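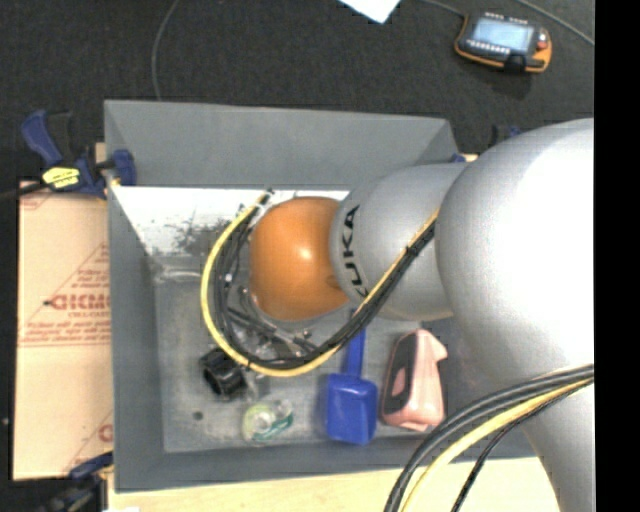

## 3. Planning the cell before you order

Complete this section before you send the order form to Hellmont. Changes made after the order is confirmed are billed separately.

1. **Measure the table.** Write down the length, width and height. Leave 500 mm clear on the operator side.
2. **Choose the bin.** An open bin with sloping sides suits mixed small items. Order 2 if you plan to swap full for empty.
3. **Budget for clamps.** The bin must not shift when the gripper touches a wall. Bar clamps are fine for a trial. For daily use, price the Sistden fixing kit (part 554).
4. **Allow for the cable loop.** Lines to the gripper need a wide loop at the wrist so the joint can turn. Measure cable length along the loop, then add 80 mm at each end.
5. **Pick test items.** Include something hollow, something clear and something with a handle. Send the list to your Tomar contact with the quote request.
6. **Decide where the pendant goes.** A wall hook is not included. Add it on line 2 of the form.

> **Note:** Spare cables and ties are listed as consumables. Many sites put them on a different budget line from the arm.

> **Caution:** Do not order the arm until the table's load rating has been confirmed in writing. Clamping a bin to a table does not make the table fit to carry a robot.

### 3.1 Sign-off

Send the completed form to Nisha Kanaujia (mechanical) and Ankit Bansal (purchasing). Orders for the May delivery slot need both signatures.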